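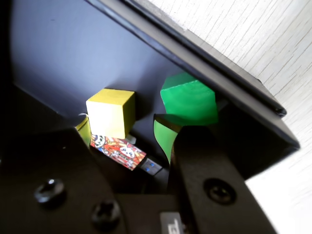
Jarndale, 12/02/2025

By L. Matić

Home | Kitchen | Laundry | Mending | Shed | Write to Me

212 shares · 8 comments

The last of the apples came off in October and I've only now caught up on the wash, so you can guess what this page is about! I grew up in a picking family, then married into another one, and a good half of what I know about keeping house I learned from people who came home at dusk with dirt up to the knee. A few of you wrote in asking how we handled the clothes and the lunches during harvest. I've put down what I can remember and what I still do.

Start with the clothes, and start outside if you have a porch. Shake everything hard before it comes through the door. Turn the pockets out (stems, twist ties, once a whole plum) and brush the cuffs with a stiff brush while the mud is dry. Wet mud on denim just gets pushed in deeper, so if the pants are soaked, hang them up and leave them till morning. My mother had a nail by the back door for each of us and you did not use somebody else's nail.

If there's been any spraying, those clothes go in by themselves. Don't mix them with towels or the baby's things, and don't leave them in a heap with the rest. I run hot water, a full load's worth of soap even when the load is small, and then an empty cycle afterward. Dry them on the line if the weather lets you.

For plain dirt I soak in a bucket for 30 minutes with a scoop of Brimix, then wash as usual. Any powdered soap will do it, I'm just used to the smell.

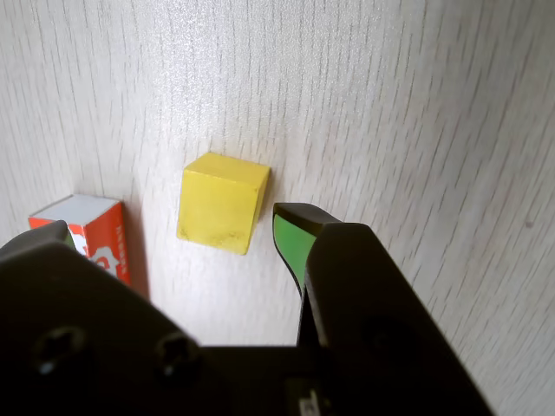
Fruit stains are their own headache. Cherry and blackberry I rinse from the back of the cloth with cold water, then dab on white vinegar and let it sit while I make supper. Tomato green — that yellow-black stuff that comes off the vines and gets all over your hands and sleeves — laughs at soap. Rub it with a cut green tomato or some lemon juice first, then wash. I thought my aunt was teasing me when she told me the green tomato one, but it really does loosen it, and it works on fingers too.

Grape stains I have never beaten. Wear a dark shirt.

Now gloves. Leather ones get wiped with a damp rag and dried slowly, stood up with the fingers in the air, and never on the heater! They go stiff as bark. I push a clothespin into each one to keep it open. Cotton gloves you can throw in with the socks, and I keep all the odd ones, seeing that it's always the right hand that wears through. Turn a left one inside out and you've got a right one. My father got two seasons out of gloves that way and was very proud of himself.

Boots: pull the insoles out every single night. Stuff the toes with newspaper, change the paper before bed if it feels damp, and knock the dried mud off in the morning. We used to line them up on a board behind the stove, but not too close.

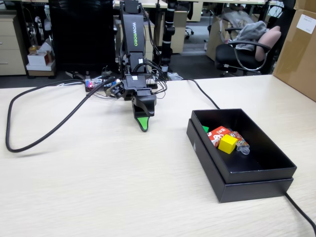 Lunches next, and I have opinions. When you eat sitting on an upturned crate with the wind blowing, a sandwich with tomato in it is a mistake. By noon it's soup. What travels well is beans and rice rolled tight in a tortilla, wrapped in foil and then in a dish towel. Make them the night before, keep them in the fridge, and heat them on a dry griddle at dawn so they go into the bag hot. The towel holds the warmth a surprisingly long time, and then you've got something to wipe your hands on. Boiled potatoes with salt are good cold. So is egg and chile, if you like a bit of bite with your coffee.

Rinse the thermos with boiling water before you fill it. If it smells of last year, a spoonful of baking soda and hot water overnight with the lid off will fix it (do the lid separately, in a cup, that's where the smell lives). Freeze one water bottle half full, lying on its side, and top it up in the morning. I send two.

The year I counted, I rolled over 206 burritos between the first cherries and the last pears, and that was only for three people. Buy the big roll of foil.

Hats are simple. A straw hat that's lost its shape can be held over the kettle steam, bent back with your fingers, and left on an upside-down bowl to set. Sweat bands get scrubbed with a toothbrush and a drop of dish soap. I don't bother with bleach, it only makes the straw brittle. 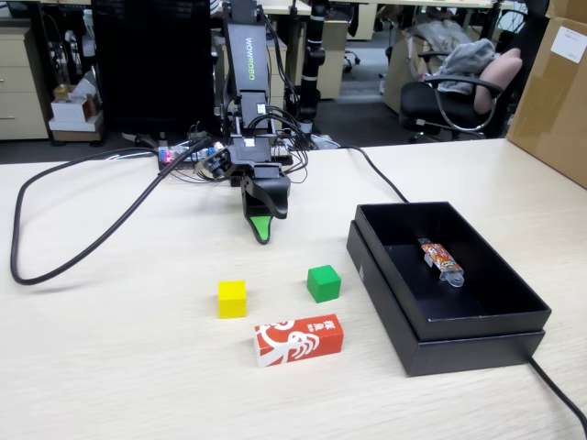

Black arm with green WOWROBO lettering, at the tabletop.

Hands I saved for the end. Scrub with sugar and cooking oil before you use any soap, and work it in around the nails. Rinse, then wash properly. At the Ostov place, where I picked as a girl, there was a coffee can of sugar by the pump all summer and the ants never left it alone, so keep a lid on yours. Before bed, petroleum jelly and a pair of old cotton socks over the hands. You'll look ridiculous and turning pages is impossible, but the cracks close up in a few nights.

I still need to write up the quilts we made out of worn-out work shirts. The flannel ones are on my bed right now and one of them needs a new corner before I can show anybody how it's done.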